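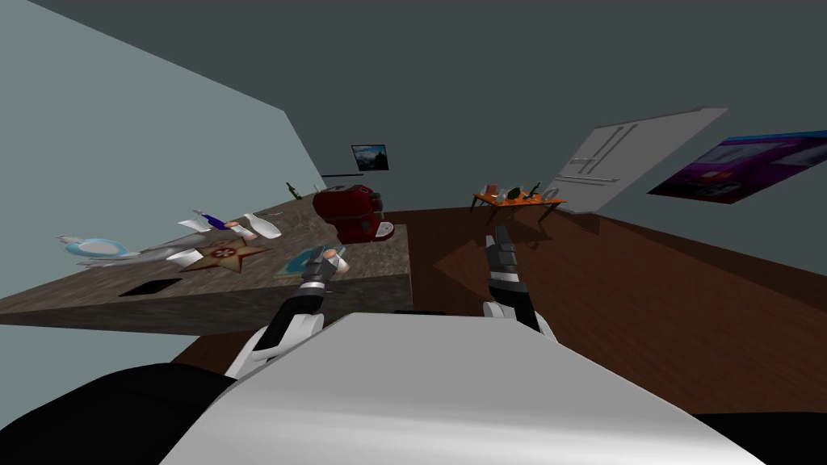
The Kavora Canvass Board

If you have ever stood on a doorstep in the drizzle with a soggy list of electors in one hand and a bundle of leaflets slipping out of the other, you will know why we wanted to make a better clipboard. The Kavora is built for the long evenings before polling day, when there are still two streets to go and the light has nearly gone. It weighs 400 grams, holds 30 sheets under the clip, and has a deep pocket behind for leaflets and "sorry we missed you" cards.

There's a clear rain cover too, which folds right over the top and leaves room for your hand to write underneath — a small thing, but you'll be glad of it in a by-election in February! The pencil sits in a loop on the left or the right, whichever you prefer. We sell it plain, in grey, navy or dark green, and you can put your own party's sticker on the back or leave it bare if you are standing as an independent.
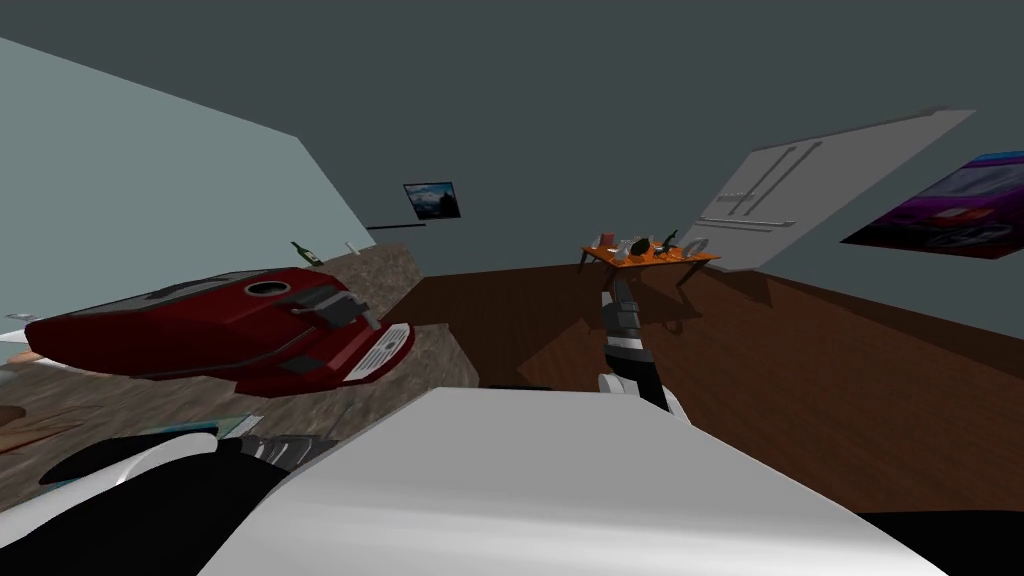 Arm raised towards the small orange table.

Boards come singly or in a team box of 7, with a spare pencil for each. The Stader strap is sold separately and clips to both top corners, so you can wear the board round your neck and keep your hands free for gates, letterboxes and the occasional friendly dog. 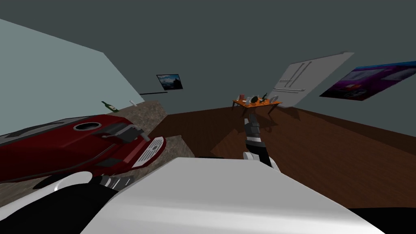 Will it take a full-size marked register?
Anything up to A4 fits flat under the clip. A3 sheets need folding once, and the rain cover will still close over them.

Comments (3)

Jessie Paterson
Used mine all through the council elections, lovely thing. The cover does mist up a bit if you breathe on it.

Thibault Vasseur
Do you post to France? I help a list in our village and we have only cardboard.

retamal123
Good board but please do it in yellow, I keep leaving the green one on hedges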